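Print this page | E-mail this page

What the label says and what the shelf says
Speaker notes, Tuesday session, Grerkville public library, 7 p.m.

Start without the slides. Ask for hands: who has thrown out bread this week because of the date on the bag? Keep your own hand up. Don't make a joke of it, they'll feel got at.

I should say up front that I came to this subject as a doubter and I'm still one. I don't believe most of the numbers you see about household food waste. They come from surveys where people guess what they threw away last week, and people are bad at that. I was bad at it. I kept a kitchen diary through July and my guess beforehand was off by half.

Dates first. "Best by" is the maker's opinion of when the thing tastes the way they want it to taste. "Sell by" is for the store. Neither one was written for you at the kitchen counter at ten at night. Pause here. Somebody always asks about baby formula – that one is different, follow the date, move on.

Then the Hevby story. Funmilayo Iyamu ran the bread counter there for years and let me go through her order book. Over 3000 rolls and bagels in one season were marked down or thrown out, and she could tell me which days it would happen before we turned the page. Rain, school holidays, the week after payday. The date on the bag hardly came into it. She ordered too much because an empty shelf at four in the afternoon got her a phone call from the owner, and a full bin at closing did not.

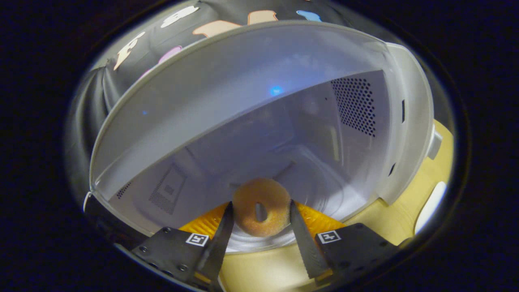 So when a poster tells you that waste is a problem of careless shoppers, ask who paid for the poster. I'm not saying shoppers are saints. I'm saying the order book gets less attention than it should.

Next, the apps. Be fair to them. Voltau sells end-of-day bags at a discount and plenty of you like it. My trouble is with the claim that every bag sold is a bag saved. Oluwaseun Aliyu asked the question I'd like to see asked more: did the bakery bake less the next month? At the two shops in Crichton he looked at, it baked the same or a bit more, now that it had somewhere to send the extra. Two shops prove very little. Say that out loud. But I haven't seen better evidence going the other way, and I have asked for it.

If time is short, skip to storage.

Storage: the fridge makes bread go stale faster. This one does hold up, and you can test it at home with a single loaf. Cut it in three, leave a piece on the counter, one in the fridge, one in the freezer, all wrapped. Toast the frozen one. Mold is another matter – if you see it on soft bread, the whole piece goes, don't cut around it.

Questions I expect: compost (good, but it's still waste), banning dates (tell them I'd want a trial first), and whether I make my own bread. I don't. I tried and threw most of it out.

Leave the order sheet from Hevby on the front table for anyone who wants to check my adding. Collect it again before the room is locked.

Contact us | Copyright Grerkville Evening Talks | Back to top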